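Clollholm Tightens Hardness Limits for Water Supplied to Eastern Districts

Clollholm's water utility will lower the hardness of the supply to its eastern districts beginning in August, when a softening line at the Czarnecka treatment works enters regular service. The change affects more than 4,000 households and most of the food businesses along the harbor road.

Water from the Czarnecka wells passes through limestone before it reaches the plant and carries high levels of dissolved calcium and magnesium. Neither mineral is a health concern at the levels recorded, the utility said, but both leave scale in heaters, kettles and pipe fittings. Customers in the eastern districts have reported shorter service life for water heaters than customers on the western supply, which draws from a surface reservoir.

The new line uses pellet softening. Water is pumped upward through a tall reactor containing fine grains of sand, and a small dose of caustic soda raises the pH. Calcium carbonate then forms on the grains instead of staying in solution. As the grains gain weight they sink to the bottom, where they are drained off and replaced with fresh sand. The Czarnecka installation has 6 reactors, one of which is kept on standby.

Jostix, the contractor for the project, completed mechanical work in the spring and has since run the line at partial load. During the trial period, treated water was returned to the head of the plant and was not sent to customers. Operators used the trial to set the caustic dose and to check that fine particles were held back by the existing sand filters.

Target hardness after treatment is 144 milligrams per liter, expressed as calcium carbonate. The utility chose not to go lower. Very soft water can be more corrosive to older metal pipes, and part of the eastern network still has iron mains. Hardness will be brought down in steps over several weeks so that existing deposits inside the mains are not disturbed all at once. Some customers may notice slight cloudiness during this period, and the utility recommends running the cold tap until it clears.

Dishwashers with an adjustable softener should be reset once the final step is complete. A setting that is too high wastes salt and can leave glassware etched over time. Households that own a separate ion exchange unit may be able to reduce how often it regenerates, depending on the model. 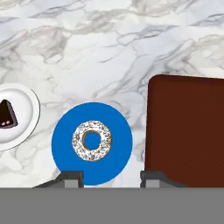

Scale already present on fixtures and counters will not dissolve as a result of the change. The utility's customer guide notes that vinegar and other acidic descalers are suitable for glass and most stainless steel, but should be kept off marble, limestone and other calcium-based stone, where they dull the finish. A neutral cleaner and a soft cloth are recommended for those surfaces.

Spent pellets will be sold to Zosum, which will dry and grind them for use as a filler in floor coverings. The agreement covers up to 3,000 metric tons a year. Quantities above that limit will go to farms as a soil additive.

Water rates are unchanged for the current billing year. Weekly hardness readings for each eastern district will be posted on the utility's website from the first day of the changeover.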